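Block stacking demos: how do you all handle the end of an episode?
7 min read

gergely_vida wrote:

Okay, so I've been collecting stacking demos for a couple of months now (started in May, on and off) and I have a question that's going to sound dumb until you've had to live with it. When do you stop recording?

Background first. I'm teleoperating a simple two-cube task, blue on top of pink, and the plan is to fine-tune a smallish policy on it. I log everything with Plidow, fixed view off to the side plus a head view, joint states, the usual. So far I have 248 episodes I'd call clean and a messy pile of others I haven't sorted. The first policy I trained can stack pretty well! It just doesn't know it's finished. It lets go, backs off a little, and then it goes back in and pokes the tower. Sometimes it pokes it right over, and I sit there yelling at a table.

My hunch is that I was hitting stop too early. I'd let go, see the tower standing, and slap the pedal. So the model has almost no examples of "blue is on pink, leave it alone." I've started keeping the recording going after the arm has cleared out, so the last stretch of each episode is just the finished stack and nothing happening. 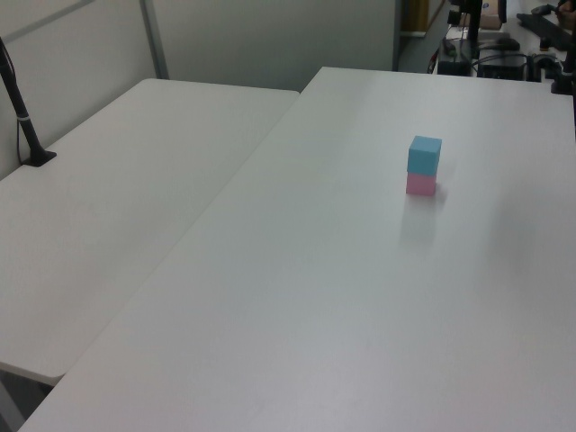

Side view, blue on pink.

Is that the right fix? How long a tail do you keep? And do you train on the whole tail or trim it down later? I don't want to teach the thing to sit still forever either.

---

orsolya_g wrote:

Yes, keep the tail. I went through the same thing last year with cups and it drove me up the wall. Mine would place the cup, let go, and then pick it right back up again like it had changed its mind.

What fixed it for me was two things. One, a couple of seconds of nothing at the end of every single episode, same as you're doing. Two, and I think this mattered more, the arm always goes back to the same rest pose before I stop. If the arm ends up somewhere random each time, the policy has no idea what "done" looks like from its own joint readings. It only has the pictures to go on, and pictures of a nearly finished stack and a finished stack look awfully close.

Orsolya Gál

---

szabi_t wrote:

I'm going to disagree with both of you a bit. Long tails are a trap. If you've got a policy that predicts chunks of actions and you feed it a ton of frames where the right answer is "don't move," it gets really good at not moving. Mine started freezing halfway through the reach. It would hover over the block and just hang there, and I wasted a week blaming the learning rate.

Now I trim every tail to 19 frames and I have a separate done label that I tag by hand. It's one extra output and takes me maybe a minute per episode. The stopping problem went away completely and I never had to teach stillness as an action.

Also, what's in your messy pile? Don't throw that out.

---

gergely_vida wrote:

Hm, okay, the freezing thing scares me, because I think I've seen a little of it already. I'd put it down to lag.

The messy pile is mostly me being bad at teleop. Drops, double grabs, a bunch where the blue one landed hanging way off the side. Also a bunch where the stack is fine but crooked and I couldn't decide if it counts. That's kind of my second question, I guess. How square does a stack have to be before you call it a success? I've been going back and forth on it. Some days I'm strict and some days I just want to go home, and I'm sure that shows up in the labels.

For the record, I don't line the cubes up by hand before I stop recording, ever. Whatever the arm leaves is what gets saved. If you look closely at this one from the head view, blue sits a hair to the left and you can see a sliver of pink on the right. I'd call it a success. My strict self from two weeks ago might not have!
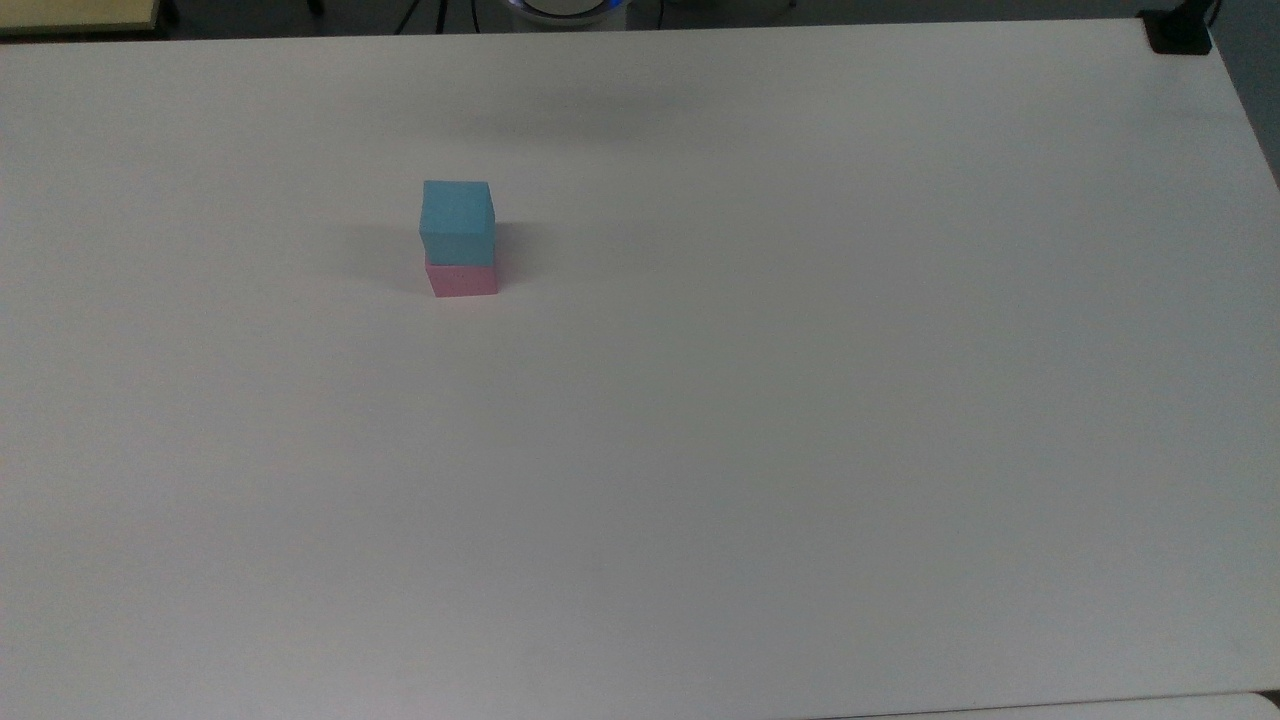 Noémi Szilágyi here, and I'd say please write the rule down before you label one more episode. It almost doesn't matter what the rule is. We had three people labeling at one point and when we went back and compared, we disagreed on a silly number of them, and every disagreement was an "it's a bit off to one side" case. Our rule ended up being: arm is clear, top block is touching only the bottom block, nothing is moving. That's it. Offset goes in as a separate note, small or large, and we decide at training time whether to use the large ones.

On tails, I'm somewhere between Orsolya and Szabolcs. Keep them long on disk and trim in the data loader. Disk is cheap and you can't go back and record the seconds you didn't keep.

---

szabi_t wrote:

Fine, yes, record long and trim at load. I can live with that. I still want the done label though.

---

nia_gronow wrote:

Can I bring up something different? How much are you moving the start positions around? The reason I ask is that my "doesn't know when to stop" problem turned out to be partly a "has only seen the tower in one spot" problem. I'd been building it in pretty much the same place out of habit. The policy learned that spot and when the finished tower was anywhere else it treated it like an unfinished job.

I made a sheet with the table split into a grid and I draw a square before each episode. Pretty boring, but it worked. I went from 598 episodes that were all kind of the same to 653 with the new ones added, and those extra few did more than the whole first batch. I'm still a little mad about it.

---

gergely_vida wrote:

Oof. Yeah. I move the cubes but I move them wherever my hand goes, which I'm guessing means the same few places over and over. I'll plot the start positions tonight and see how bad it is.

---

orsolya_g wrote:

Plot the end positions too. Those were worse for me than the starts.

And Szabolcs, I'd like to hear more about the done label. Do you flip it on the frame where the gripper opens, or once the arm has backed away?

---

szabi_t wrote:

Once it's backed away. I tried flipping it at the opening and it would call it done while it was still touching the block, and then the retreat would drag the whole thing over. So now it's the first frame where there's clear space between the fingers and the top cube. I scrub through by eye.

---

gergely_vida wrote:

Update for anyone following along. I plotted the ends and they're a blob. One sad blob with a few strays. So the plan is: a grid sheet like Nia's, a fixed rest pose, Noémi's rule word for word taped to my monitor, long tails on disk, short ones in the loader. I'll do one run with the done label and one without and post both, so Szabolcs can either gloat or not.

The messy pile stays. I'm going to tag the drops where I recovered and see if they help at all.

---

Reader comments

Wosero: Doing the same task with three cubes and the poking gets so much worse. Would love to see the with and without comparison when it's up.

magyar_bots: Does the grid sheet stay on the table while you record? I left mine taped down and I'm pretty sure my policy learned to read the lines.

nia_gronow: @magyar_bots nope, mine's on a clipboard next to me. Table stays plain. I measure from the corner when I feel like being careful and eyeball it when I don't.

Contact us | © July 2025 Seltance Forums | Back to top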